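Collecting Two-Gripper Examples on a Living Room Table
Project report, Flurnivik group

1. What we wanted

Our project trains a small model to pick up food items and sort them. The model learns from recordings of people doing the task with hand-held grippers, so most of our work was getting enough good recordings. The goal was 300 usable episodes, each no longer than 30 seconds.

2. Table setup

We worked at home instead of in the lab because we wanted everyday clutter and mixed light. The plaid cloth stayed on the table. It makes the job harder for the vision part, with stripes in several colors and printed "LOVE SOLE" labels that are easy to confuse with objects. Oranges and a sweet potato were the main items. Larger things such as the kettle and the mug served as background.

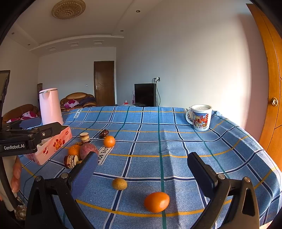

3. Recording steps

Each episode starts with the jaws open over the cloth. The operator moves in, closes on one item, lifts it and puts it down in a new spot. Items are shuffled after every 3 episodes. We kept the two grippers on separate sides of the table when we could — crossing arms gave us views where one tool blocked the other.

Round items were the main concern. The dark blue pads have to meet the fruit on both sides at close to the same height, or it rolls. We asked operators to line up first and pause before closing, which also gives the model a clear view of the approach.

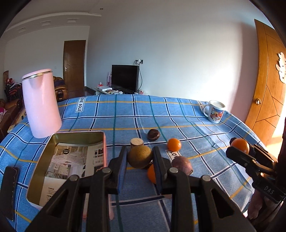
Lutfa Dissanayake

4. Checking the data

I went through the recordings in June using Nostine, our labeling script. An episode was dropped if the target left the view before the grasp or if the operator changed targets halfway. The first training run used 2000 steps. It did well on oranges and poorly on the short cut pieces, so the next round needs more of those, both standing up and lying on their sides.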